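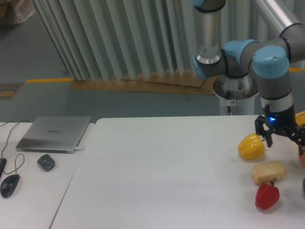 Hi! I run Brulletetti, and since my inbox fills up with the same questions every time we announce a party, I finally sat down and typed out the answers. If you're coming for the first time, read the bits on tickets and doors. If you've been coming for years, you probably just want set times, and I'm sorry, those are further down too.

## What is Brulletetti?

It's a house and disco party, one night a month except in January, when everybody is broke and I go visit my mother. We play long sets, the lights stay low, and we don't have a VIP area. Most months we're at Kos, in the big room downstairs. A couple of times a year we take over somewhere else for one night, and I always put that in the first line of the email so you don't turn up at the wrong door (people still turn up at the wrong door).

## What kind of music do you play?

House, mostly, with a lot of disco in the first couple of hours and sometimes a weird Italian record that clears half the floor and makes the other half lose their minds. No requests, please. I know, I know, it's your birthday. But the DJs have packed a bag for the night and they're not going to have that song in it.

## Who's DJing?

Hammad Malik is our resident and he plays every single party, usually the last slot and now and then the first one when he's in the mood to play slow. I warm up or fill in wherever there's a gap. We have one guest a month, and I announce them when the tickets go on sale. I don't do secret guests anymore. We did it once and spent the whole night listening to people guess a name ten times bigger than the one we'd booked, which wasn't fair on her at all, because she was brilliant.

## How do I get tickets?

Through Fitetix, and only through Fitetix. Your ticket sits in the app and the QR code shows up a few hours before doors, so don't panic if it's blank in the morning. Please take a screenshot once it appears! Phone signal on the stairs at Kos is terrible and the whole line stops while you wave your phone at the ceiling.

If it's not sold out, there are tickets at the door. They cost a little more than online, and we take cards and cash.

## It says sold out. Is there any hope?

Yes! Join the waitlist on the event page. People drop out all week, mostly in the last afternoon, and the tickets get offered to the waitlist in order. You get 10 minutes to grab one once the notification comes through, so keep your sound on. Please don't buy from strangers in the comments under our posts. Every month someone gets burned, and there's nothing I can do at the door with a code that's already been scanned.

## Can I get a refund?

Up to the day before, yes, in the app, and you don't have to tell me why. On the day itself I can't refund you, but you can transfer the ticket to a friend for free right up until doors close. 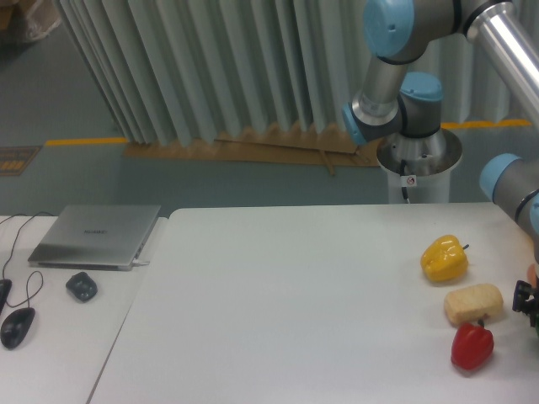

## How does the coat check work?

Coat check at Kos is on your left as you come in, before the stairs, and it's one price per item, so stuff your scarf in your sleeve and save yourself some money. You'll get a paper ticket with your number on it. We change the color every month so that old tickets don't get mixed in, and the next batch is light blue, pretty much the shade of the caps on the arm in the photo up there. If the one in your pocket is pink or green, it's from a previous party and you've been carrying it since then (check the jacket, you may have left a jacket with us). Lost your ticket? Wait until the line has gone down and describe your coat as well as you can. "Black, medium" is going to take a while.

## What time should I get there?

Doors are at 10 p.m. and I'd love it if you came early. The first hour is lovely, you can hear yourself talk, and the bar has no line whatsoever. By midnight there's a wait outside, and I can't skip you ahead even if we went to school together. Last entry is 1:30 a.m. and the venue is strict on that one, so please don't argue with the door staff. They didn't pick the time.

## When are set times posted?

On the afternoon of the party. I could do it sooner, but then everybody shows up for the guest and the opener plays to me and the bar team. It's on our page by 5 p.m., and there's a printed copy at the bottom of the stairs.

## How old do I have to be?

18 to get in, and old enough to drink if you want to drink, so bring a real, physical, in-date ID. A photo of your passport doesn't count. Your friend vouching for you doesn't count either, however charming your friend is.

## How big is the room?

Bigger than most people expect! The downstairs room goes back a long way behind the pillars, and there's a smaller bar at the far end that hardly gets used before one. If the front feels packed, walk back there. The sound is good almost everywhere apart from right under the stairs, where you get all bass and nothing else. Some people love that spot. I'm not going to judge.
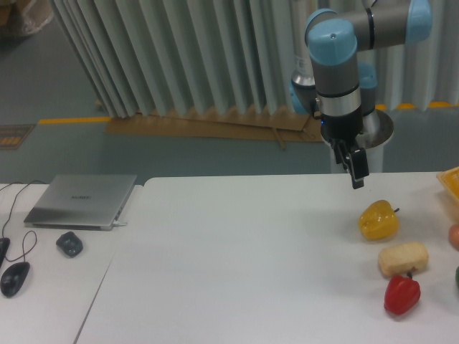 The biggest we've ever done was the summer party at Grurkari, where we had 1,693 people through the gate, and I barely slept the week before. It was a gorgeous night and I'd do it again, but the monthly will stay at Kos. I like being able to see the back wall from the booth.

## Is there a dress code?

Nope. Wear shoes you can dance in for five hours. It gets hot downstairs, even in winter, so layers are your friend. Costumes are fine, as long as they don't have anything pointy or shed glitter in quantities that I'll be picking out of the mixer in the spring.

## Can I take pictures on the dance floor?

A quick one of you and your friends, sure. Flash off, please, and don't film strangers. If one of our own pictures has you in it and you'd like it down, write to me and I'll take it down, no questions.

## Is the venue accessible?

There's a step-free entrance on the side street with an elevator down to the main room, and an accessible restroom next to it. Let me know beforehand if you can and I'll have someone at the side door to meet you. If you come with a personal assistant, their ticket is free. Email me and I'll add it to your order by hand, because the app doesn't have a button for it yet.

We keep earplugs at the bar, free, just ask. I wear them. Hammad wears them. Please wear them!

## Somebody is bothering me. What do I do?

Tell anyone working: bar, coat check, door, or come up to the booth and wave at me. You don't need to prove anything and you don't need to worry about making a fuss. We'd much rather hear about it at midnight than read about it the next day. People who can't keep their hands to themselves go home, and they don't come back.

## Can I play at Brulletetti?

Maybe! Send me one mix, an hour or so, and a couple of lines about who you are. No press photos, no PDF with a biography in the third person. I listen to everything, usually while cooking, and it can take me a couple of months to reply. We put new people on in the opening slot, it's paid, and you get two guest list spots plus drinks.

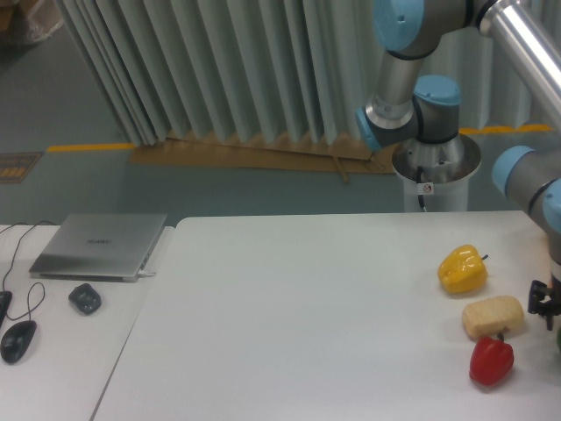
*White table, light blue caps, gripper at far right.*

## How do I hear about the next one first?

Get on the mailing list. There are 3,859 of you on there now, which is a slightly scary number to send a typo to, and I've sent several. I write once a month, the presale link is in it, and presale tickets are the cheapest we do. I don't pass your address on to anyone. If the emails stop coming, look in spam, and if they're in there, drag one out so your mail program gets the hint.

## I left something behind!

Write to me with a description and I'll check the box at Kos. We keep everything until the following party. Phones and wallets go in the office safe, and you'll have to come by in person for those, any weekday after 2 p.m., with the same ID you used to get in. Single earrings I do keep, a bit longer than I should, so it's always worth asking.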